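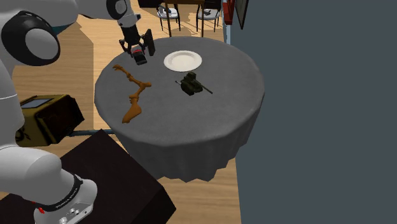
Fig. 1. White robot arm with its two-fingered gripper over the round table (simulation).

Inlow: a little package for drawing run charts
Project report, Custódio Mota, 10 February 2026

I came into this project knowing how to make a line plot and not a lot else. My supervisor, Dr Bajwa, wanted something the second years could use to draw run charts without copying the same forty lines of script from each other every term (I was one of the people doing the copying, so fair enough). The package is called Inlow. You give it a table with a time column and a value column, and it gives you back a chart with the median drawn in and the runs shaded.

The first version was awful! I wrote one enormous function with 8 arguments and half of them only worked if you set the other half. Todov, who shares my desk, tried it on her own data and got a completely blank plot with no error message. I split it up after that. Now there are four functions: one reads the table, one works out the median, one finds the runs and one draws. You can swap the drawing one for your own if you don't like my colours, and Todov very much doesn't.

Finding the runs was the bit I enjoyed most. A run is just a stretch of points all on the same side of the median, which sounds easy until a point lands exactly on the line. The textbook we use says to skip those points, so the default is to skip them, but I left a switch in for people who want a run to break there. I spent most of May arguing with myself about that switch.

Missing values were the other headache. My first go dropped them quietly and joined up the points on either side, so a gap in the readings looked like a perfectly calm week. Now the line breaks and you get a warning telling you which rows are empty.

For testing I used the Welow practice data from our statistics module, plus some series I made up with a known number of runs. The test suite has 87 checks and almost all of them pass. The ones that fail are to do with dates that cross a clock change, where the hours get muddled and two points end up stacked on top of each other. I have a fix half written but it slows everything down, so it's sitting on a separate branch.

Still to do: grouped charts, so you can put several machines or wards side by side, and a help page with proper worked code. The labels on the x axis also overlap when the plot is narrow. For now, make the window wider.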